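# Keeping a Long-Running Game Server Stable: An Interview with Hervé Poulain

Apr 22, 2025

Hervé Poulain has administered the Wundenano community game server since its first public season. He spoke with Mathis Pruvost, who edits the network's member bulletin, about the recent move to a new world format, the policy on modifications, and the handling of player builds.

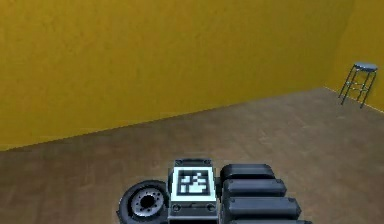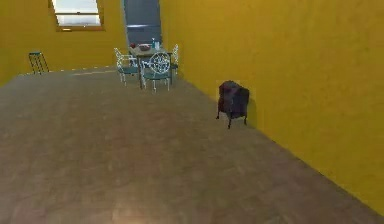 *Computer-rendered interior with yellow walls and a wood-look floor.*

The migration took place over two evenings in April. Mr. Poulain described the decision as overdue. The old world had been carried through several versions of the game, and each upgrade left behind records that the server still had to read at startup.

"We had reached the point where a restart took longer than most players were willing to wait," he said. "They would try to join, receive a timeout message, and write to the help desk. The help desk would then tell them to wait, and by that time the server was usually up."

Under the new arrangement, the world is divided into regions that are loaded on request. Regions without a visitor for 200 days are moved to an archive and restored when the owner asks. Mr. Poulain stressed that archived regions are not deleted. A request submitted through the member page is normally handled the same evening.

Asked which builds had caused the most difficulty, he named the rail station at Tallent. Its switching system depends on the order in which blocks are updated, and that order changed with the new format. Trains left the platform and returned to it without reaching the main line. The builders were given a private copy of the region and rewrote the signals themselves.

"I could have patched it on the server side," Mr. Poulain said. "I would then have been maintaining a patch for one station for as long as the station existed. They know the layout, and I do not."

The policy on client modifications has also been revised. Modifications that change only the display, such as shaders and map overlays, remain permitted. Anything that sends automated input is prohibited. Closus, the network's own launcher, now compares a player's installed files with the approved list before connecting and shows the name of any file that does not match. Previously it displayed only an error number. Error 1971 accounted for most of the messages to the help desk, and Mr. Poulain said he was glad to see it retired.

Mr. Pruvost raised a complaint heard often from members with older computers, who report that the game slows down in the market district. Mr. Poulain acknowledged the problem and attributed it largely to item frames and decorative signs. Each stall is now limited to 200 such objects. He recommended that affected players lower the view distance before installing anything.

"People add a performance mod, then a second one that conflicts with it, and then they ask us why the game will not start," he said. "Please change one setting at a time and write down what you changed."

The interview closed with the matter of moderation. Dambrauskienė, the smaller creative server, has been without a regular evening moderator since the start of the year. Applications are open to any member in good standing who has completed a full season. Applicants should state their time zone and the evenings on which they are available.

Mr. Poulain will continue as administrator through the coming season. The revised rules and the approved modification list are posted on the member page, and questions about an archived region should include the region name and the owner's account name.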